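Data card for the Bondgate tabletop set, part of the Rurnanero collection. Covers desk clearing and cable tidying on one table. Maintained by Mieke Verbruggen; labels checked by Aicha Salem.

## Contents

- 396 clips, 15 frames per second
- 12 object classes (see `classes.csv`)
- 958 labelled events: place, lift, slide, coil, uncoil
- Audio: none

## Surface

All clips use the same pale, matte tabletop. White balance is left uncorrected, so the top reads as lavender-grey in most files. Do not use its colour as a reference for object classes.

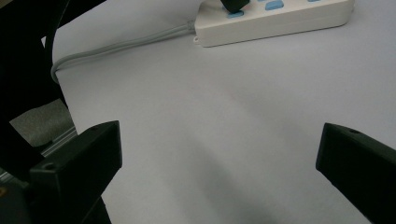
*Fig. 1. Tabletop surface, pale and matte, with faint mottling.*

Soft shadows cross the surface in many clips. They are not labelled. Version 1 marked some of them as `cloth` – these entries were removed in May.

## Cables and power strips

A strip and its cable are labelled as two objects, `strip` and `cable`. The split falls where the cord leaves the casing; the strain relief counts as cable. Sockets, buttons and switches belong to `strip` and have no labels of their own.
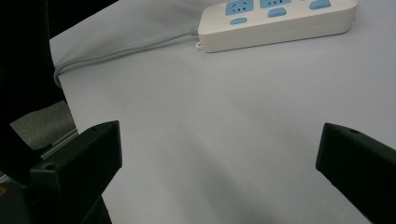
Where a cable runs over the table edge, the label stops at the edge. The part below is ignored, even if visible. A cable that leaves and comes back keeps one ID.

## Known problems

- `coil` and `slide` overlap in short clips.
- Loops and hooks on casings are labelled inconsistently – treat as `strip`.
- Files with the prefix `wil_` come from the older Wiltedura set and use its class names. Run `rename_classes.py` first.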